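Michalski Fan Club - Frequently Asked Questions

Who or what is Michalski?

Four people from Cladcombe who play loud, tuneful pop and have never agreed on who the name belongs to. None of them is called Michalski. The bass player's old landlord was, and he has reportedly asked them to stop.

Is the band breaking up?

No. This question arrives every time one of them gets a haircut. They left their label in the spring, they spent the summer recording, and the second album is being mixed now. If they break up we will put it at the top of this page in capital letters.

So when does the album come out?

September. We've been told September by the band and by the band's manager, and once by the drummer's mother, who is the most reliable of the three. There is no exact date yet, and asking us in the comments will not produce one.

What happened with Jonirbridge?

Jonirbridge Records put out the first album and the tour EP. The contract ran out and neither side renewed it. We know there's a longer version going around with a lawsuit and a thrown sandwich in it. We asked. There was no lawsuit.

Will the first album stay on streaming?

Yes, as far as anyone has told us. Jonirbridge still owns those recordings and seems happy to keep collecting on them. The vinyl is a different story. They aren't pressing more, so if you see a copy at a sane price, buy it. If you see one for $200, that's a man in Flollville with six accounts, and please don't encourage him.

Who is singing on the new single?

Maya Sfeir, same as always. She sounds different because she's singing in her lower register, which she says she's had the whole time. Archie Chisholm does the second verse and the yelling at the end.

Does Archie still play guitar?

He does. He moved to keyboards for 2 songs on the last tour and the message board held a funeral.

How do I join the fan club?

Fill in the form on the Join page and pay the yearly fee, which is $18. You'll get a confirmation email within a day or so. Check your spam folder before you write to us, then check it again, because it's in there.

What do I get for my money?

Early access to tickets, the newsletter, a membership card and a sticker. The newsletter is supposed to be monthly. We prefer to think of it as seasonal.
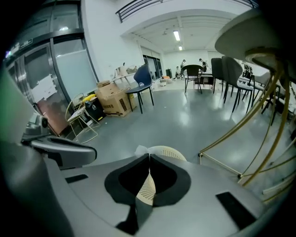 Members also get into the soundcheck at hometown shows, if there's room and the band is in a good mood. You need to have your card with you. A photo of your card on a friend's phone is not your card, however moving the story that goes with it.

How does the ticket presale work?

We email a code the evening before tickets go on general sale. Each code works once and covers up to 4 tickets. The presale opens at 10 a.m. and the good seats tend to be gone by the time you've found your password, so maybe find your password at 9.

I missed the presale. Can you help?

We can sympathize. We don't hold any tickets back, and we don't have a secret drawer. Venues sometimes release a few extra seats the week of the show, so keep an eye on their sites.

Can I sell my code?

No. If we catch you, your membership is canceled and you don't get the fee back. You can keep the sticker.

Will they play "Porch Light" live?

Probably not. Maya has said in more than one interview that she's sick of it. Shouting for it between songs has been tried, at every show, for years, with the results you'd expect.

Are there plans to tour overseas?

The band says they'd love to. The band also says they can't afford to ship the drums. Draw your own conclusions and possibly start a drum fund - just don't send the money to us.

Can I send the band a gift?

Letters and drawings are great and they do get read. Please skip food, anything alive, and demo tapes. Send things to the club's P.O. box on the Contact page and allow a few weeks.

Do any of them read the message board?

Archie does, under a fake name. We know which one. Be nice to everybody and you'll be covered.

My question isn't here.

Use the contact form. If it's about the release date, see above.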